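Four Months of Soup, and I Am Not Tired of It

Apr 28, 2026

I started making soup every week back in the winter, mostly to use up a bag of carrots, and I have to tell you I am having the best time. I thought I'd be bored by February. Instead I bought a bigger pot in February!

What got me going was a stack of recipe cards from my neighbor Mayu Kamata, who was clearing out her shelves and asked if I wanted them. There are 333 cards in the box (she had written the number on the lid, very proud of it) and a good third of them are soups. Some have real instructions. Some say things like "cook until right." I love those the most, even when they make me want to knock on her door at dinner time.

The first one I tried was called Oda Street soup, after the block where she used to live. It's a plain thing: onion, carrot, celery, white beans, a heel of hard cheese thrown in at the start. I had been tossing cheese rinds in the trash for my whole adult life. Please don't do that! Keep them in a bag in the freezer. The broth gets this deep, salty, almost meaty taste, and the rind goes soft and chewy, and my husband and I fight over who gets it.

How I do the onions now

Slowly. That's most of it. I used to give them five minutes on high heat and wonder why everything tasted sharp. Now I put them in with butter and a good pinch of salt, turn the heat way down, and go fold laundry. When I come back they've gone soft and sweet and the whole upstairs smells wonderful. If they start to catch on the bottom I add a spoonful of water and scrape.

I also quit being fussy about the size of the pieces. If the soup is getting blended, who cares? Chop them any old way. If it isn't, I try to cut everything small enough that two or three bits fit on a spoon together, and that one change made my minestrone so much better that I made it again the next night.

Beans, dried or canned

I buy dried ones from Kallero, the little grocery by the post office, where they scoop them out of bins and write the price on the bag in marker. Soak overnight, salt the water, simmer until one squashes easily against the roof of your mouth. Canned are fine too. I used canned for the soup I took to the Loton potluck and I came home with an empty pot and over 9 texts asking for the recipe, so there you go.

One thing I got wrong for weeks was adding lemon juice too early. The beans stayed hard and I blamed the beans. Put it in at the end, right before you serve, and taste as you go. A squeeze of lemon wakes up a dull soup faster than more salt does.

Chopping board, onion, knife, a bowl for the bits. It doesn't take much of a kitchen.
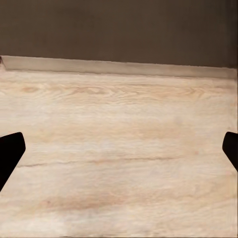
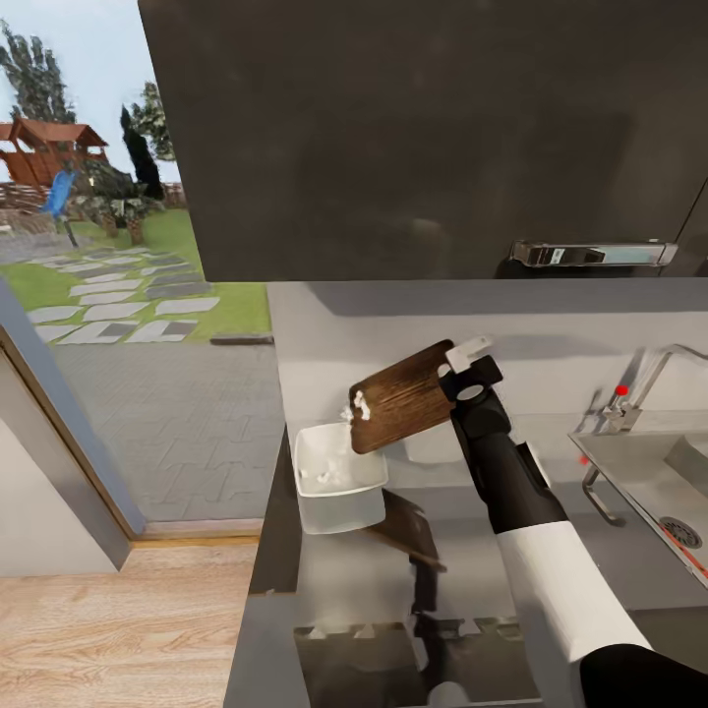
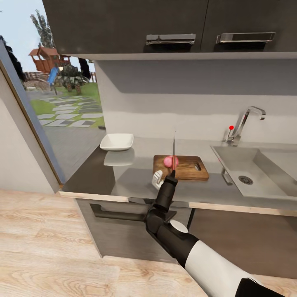
What's in the pot this week

Red lentil with cumin and a lot of garlic. It's the one I make when I haven't planned anything, and it goes from cupboard to table in the time it takes to watch an episode of something. Here's how it goes, more or less:

Soften one big onion in oil, slowly, see above. Add seven cloves of garlic (yes, seven, they mellow out) and two teaspoons of cumin and stir until you can smell it. Tip in a cup and a half of rinsed red lentils, a chopped carrot, and six cups of water or stock. Simmer until the lentils fall apart. Salt, lemon, and then a swirl of chili oil on top if you like heat. I like heat!

It thickens up a lot overnight, so loosen it with a splash of water when you warm it through. It freezes well too. I fill old yogurt tubs and write the name on a strip of tape, because a frozen lentil soup and a frozen squash soup look exactly alike and I have been surprised at lunch more than once.

Next up is a card that just says "Jedulell, for when it rains." I have no idea what that word means and Mayu says she doesn't remember either, but the list has barley, mushrooms and dill in it, so I'm in. If you've heard of it, please leave me a comment. I picked up the dill this morning and the barley is already soaking.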